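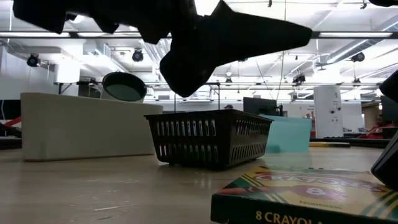 House Rules for Tabletop Arms
Speaker notes, long version. Slides are mostly blank on purpose, so don't panic when you see slide 4.

OPENING (two minutes, no more)

Say good morning even if it is afternoon. Thank the organizers. Don't do the joke about the toaster, it died in August and should be left where it fell.

Start with the binder. Hold it up. At Wesham we had a safety binder of 475 pages, and it was a very good binder. It had tabs. It lived on a shelf above the kettle, and in my first year there I saw it come down once, to prop a window.

Then the question for the room: who has a written rule for what may be on the table when an arm is powered? Wait for hands. There will be a few. Ask those people when they last read it. Wait again, longer than is comfortable.

The talk is about the short rules, the ones that fit on a card taped to the bench. We have nine. I will get through six of them and put the other three in the handout, where they can be ignored in peace.

WHO THE RULES ARE FOR

Be clear on this or the first question will be about fenced cells. These are small arms on tables, in open rooms, with people at desks a short walk away doing their email. The formal standards cover a lot of this, and you should read the ones that apply to you and do the risk assessment they ask for. A card on a bench does not replace that. The card is for twenty past four, when the assessment is in a drawer and somebody wants one more run.

RULE 1. THE TABLE HAS A LIST

Every task has a list of what belongs on the table. If it is on the list, it can be there. If it isn't on the list, it goes on the shelf, and that includes your phone, your badge and the pen you will need in a second.

The trouble is that our tasks are about clutter. We want the arm to cope with ordinary stuff in ordinary disorder, so the table looks like a kitchen drawer had an argument with a school bag. A visitor cannot tell which mess is the experiment. After two days off, neither can we.

So: write the mess down. A crumpled sheet of paper is fine if the list says "paper, crumpled." If it doesn't, you have a piece of trash with tenure.
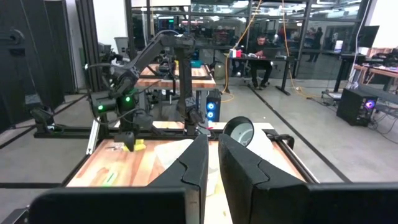

Forough Kermani
Bench practice lead, Jarkico

RULE 1, CONTINUED (people will be looking at the slide, give them a moment)

Point out the marker. A small green marker on a wooden tabletop is exactly the kind of item that starts arguments with us. Is it a task object, or did a person put it down? From across the room you can't know. On our list it gets a line of its own, same as the paper. The yellow thing under the far gripper gets a line too.

Somebody always asks whether this is bureaucratic. Yes. It takes less time than the argument.

RULE 2. ONE PERSON OWNS THE STOP

Before a run, one person says "I have the stop." Out loud, in those words. That person does nothing else. No typing, no holding the clipboard, no being helpful.

Tell the Zacharias story here. Short version: during the Zacharias project we had two people at the bench and each believed the other had the stop. The arm pushed a tray off the far end at the pace of a glacier while both of them watched it with interest. No one was hurt. The tray was fine. Behrouz Rostami wrote the incident note, and under "root cause" he put "manners." I have not been able to improve on it.

Since then the words are required. If you hand over, the other person repeats them. It feels silly for a week.

Pause. If the room is quiet, mention that the stop must be within reach of the person who claims to have it. You would think this went without saying. I have a photo of a stop button behind a potted fern, and I am not going to show it, as the owner is in the third row.

RULE 3. KNOW WHERE BOTH ARMS END

With two arms over one table, people watch the one that is moving. The other one sits there looking like furniture. Green lights on a joint tell you something about the state of that joint, according to the manual, and you should know what. They don't tell you what the arm is going to do next. I have met people who treat a green light as a promise.

The rule says: treat a powered arm as an arm that is about to move. Hands come over the rail only when both are stopped and the person with the stop has said so.

We also ask people to learn the reach. The real one, with the gripper on. Every drawing of reach I have ever been handed stops at the wrist, and then someone bolts on fingers the length of a spatula and is surprised by geometry.

(Optional: do the bit with my own arm and the salad tongs. Only if I remembered the tongs.)

RULE 4. CABLES ARE PART OF THE ROBOT

Ask the room to think about the last thing that went wrong in their lab. Then ask how many were cables.

If the cable moves when the arm moves, it gets checked when the arm gets checked. If it hangs from the ceiling, someone needs to know what it feeds and where it lands. If it runs along the floor, it has a route, and the route is marked, and the chair doesn't go on top of it.

The chair will go on top of it. Check after lunch.

At Skelum they walk the cables before the first run of the day, one person, bench to wall and back. I stole this from them and I would like it noted that I said so in public. Our version has a checkbox. Theirs has a checkbox and a pen on a string, and I am told the pen has never been lost. I don't believe this, but I admire it.

RULE 5. PEOPLE AT DESKS ARE IN THE ROOM

This is the rule that gets the most pushback, so go slowly.

In an open workspace there will be somebody at a desk, head down, who has not looked at the robot in an hour. They have stopped hearing it. They will stand up, back their chair out and walk through whatever you thought was your clearance. They aren't being careless. They work there.

So the card says:
-- The walkway past the bench stays a walkway. No stools, no boxes, no "just for now."
-- Say "running" before a run and "stopped" after it. Normal voice. You are not launching a ship.
-- Anyone in the room may ask for a stop, at any time, and doesn't need a reason. You stop first and have the discussion second.

That last one was hard to get past the engineers. The worry was that people would abuse it. We logged the first 100 sessions after the rule came in, and desk people asked for nine stops. Two were for a noise that we agreed, afterward, was a bad noise. One was for a birthday cake. I count the cake as correct use.

RULE 6. RESET IS A TASK, SO GIVE IT TIME

When the run ends, everything goes back to the list. Caps on markers. Crayons in the box. Lids wherever the list says lids go, and if something has rolled, go and get it.

We book 30 seconds for a reset and it takes longer, which everyone knows, and we keep booking it. I'm putting this in the talk so that my own manager hears it in front of witnesses.

What goes wrong in a rushed reset is that people reach in while the arms are still powered, because they are only moving a crayon. A crayon weighs nothing and looks harmless, and your hand is under a gripper to get it. See Rule 3. See also Rule 2, and ask who had the stop while you were doing this. If the answer is you, please sit down.

THINGS WE TRIED AND DROPPED

Go quickly here, it's for people writing their own card.

Colored tape for every object's position. Looked wonderful. The tape peeled, the arm dragged a strip of it through a session, and we spent an afternoon deciding whether tape was on the list.

A laminated card. It turned into a coaster. Paper gets replaced when it's dirty, and then at least someone has handled it.

A weekly quiz. I wrote it. I failed it.

Signs with exclamation marks. We had so many at one point that a real one, about a cracked housing, went unread for a day. Now we allow one sign per bench, and if you want to put up another you have to take one down. Behrouz calls this the parking policy.

IF THERE IS TIME

The version question. Our card has a date on it and somebody's initials. When a rule changes, the old card comes off the bench the same hour. I once found three versions of Rule 4 at three benches, and all three teams were proud of theirs.

The new person test. Give the card to someone on their first day, let them read it, then ask them to set the table and call a run with the arms powered off. Wherever they stop and look at you, the card is wrong. Fix the card. Resist the urge to fix the person.

LIKELY QUESTIONS

Does the card slow you down? A bit, in the first month. After that I can't tell, and I did look.

Why not just fence it? Sometimes you should. If your assessment says fence, then fence, and don't quote me at the person who did the assessment.

Can I have the card? Yes, it's the last page of the handout. Cross out our rules where they don't fit and write your own. Put your initials on it.

What are the other three rules? Handout. (Drinks, sleeves, visitors.)

Stop by the door afterward if you want to see the pen on a string. I asked Skelum for a photo and they mailed me a pen.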